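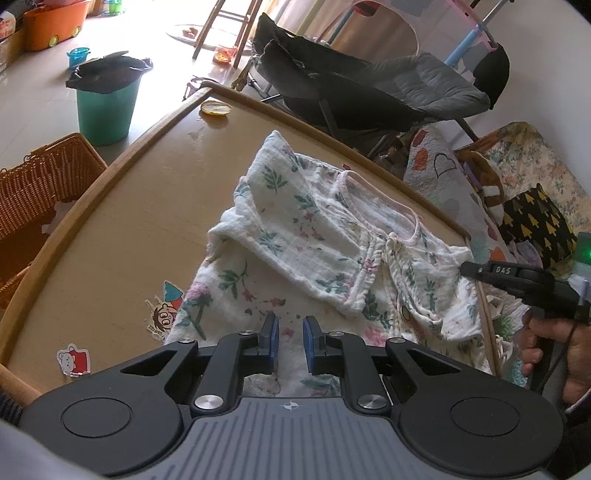 Customer review, Sheena Tosh: I bought the Talport in a half size up, as the size chart suggests, and it fit well for basketball practice from the first week. The ankle collar is firm at first.

Bollineo Talport Mid — Indoor Court Shoe

The Talport Mid is the team basketball shoe in the Bollineo range. It is intended for school, college and club players who train on hardwood several times a week. The shoe has a knit upper, a padded ankle collar and a herringbone outsole that grips in every direction.

Team colors are available on orders of 12 pairs or more. Player numbers may be added to the heel tab at the time of ordering — they cannot be added later.

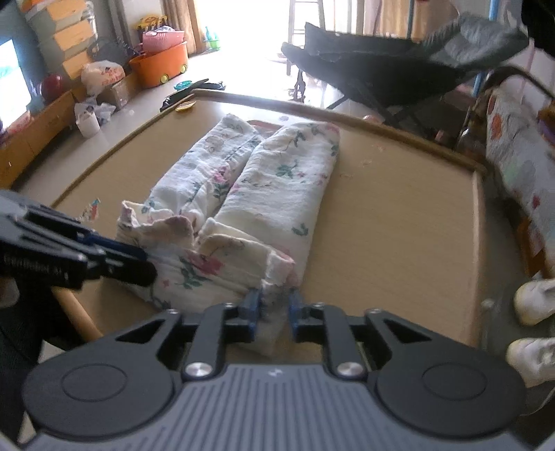

Orders for the spring season should reach the team sales office before the end of February. Delivery takes up to 20 business days once the colors have been approved in writing.

Specifications
Item number: 141
Width: standard and wide
Closure: laces, 2 pairs supplied
Insole: removable
Use: indoor courts only

Unworn shoes may be returned in the original box. Shoes with player numbers are not eligible for return unless the number is incorrect.

Team sales contact: Mechthild Rainer, Durbridge office

Page updated 18 January 2023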